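Trelell Community Pantry and Kitchen
Progress report to the Dikstead Fund
Prepared by Delia Pereyra, program coordinator
July 14, 2026

Dear Evanthia and everyone at the Fund,

Thank you for your patience with this one. I know it reached you a little later than the last, and I hope the extra length makes up for it. We have had a full and mostly happy half year, and I would like to take you through it properly, including the parts that did not go the way we wrote them in the application. 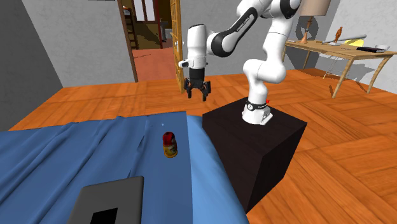
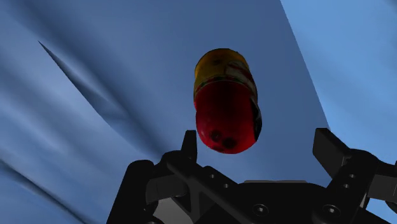
Let me begin with the households, because that is what your grant is for. At the end of December we had 82 households signed up for the weekly pantry. We now have 149. Part of that growth came from moving the sign-up desk to the front hall of the Medina Street school, where parents are already standing around at pickup time with a few minutes to spare. Part of it, I am sorry to say, came from the cutback in hours at the packing plant in Grotard, which hit a lot of families on the east side all at once. We did not turn any household away, though in the spring we did have to trim the dry goods in each bag for a few weeks until our second supplier came through.

The cooking classes have been the real pleasure of this period. Dalva Queiroz took them over in the winter and has changed them quite a bit. Before, we handed out a recipe and cooked it from start to finish. Dalva starts from whatever is in that week's bag and asks people what they would make at home, and then the group settles on something. We have had lentils four different ways, a cabbage and rice dish that I now make for my own family, and one very ambitious attempt at flatbread that filled the building with smoke (the windows do open, I am glad to report). We have 29 regulars in the classes, and several of them now come early to help set out the pots and cutting boards.

Delivery to older neighbors is where we fell behind. We promised you two routes by spring and we are still running one. The second van needed far more work than the seller led us to believe, and Hipólito Lucero, who manages our driving schedule, did not feel right sending anyone out in it before the brakes were done. I agreed with him then and I still do. The repairs are finished, the insurance paperwork is in, and we expect the second route to start before the end of the summer. In the meantime Hipólito has stretched the first route as far as it will go, with longer afternoons than any of us would like — I have asked him to take some proper time off once the new driver is trained.

On the money side we are close to plan. Food purchases ran over, for the reasons above, and the delivery line ran under by nearly the same amount. With your permission we would like to keep those two lines flexible through the end of the grant year. Baltasar Figueroa has put together the full budget sheet, which is attached separately, and he is happy to go over any of it by phone. He did ask me to mention that the walk-in cooler repair shows up under equipment this time, where last year it was under building costs.

We also learned something about hours. Our evening pantry was added for people who work days, and it was nearly empty through the cold months. When we moved it an hour later it filled up within a few weeks. We should have asked sooner. A short survey in English and Spanish is going into the bags next month, and I will send you the results whether they flatter us or not.

Between now and the next report we plan to start the second delivery route, add a Saturday-free summer schedule for the classes so that families can travel, and replace the old shelving in the dry storage room. We would love to have you visit, Evanthia, if you can manage it. Dalva's classes are a good time to come, and there is always plenty to eat.

With warm thanks from all of us,
Delia Pereyra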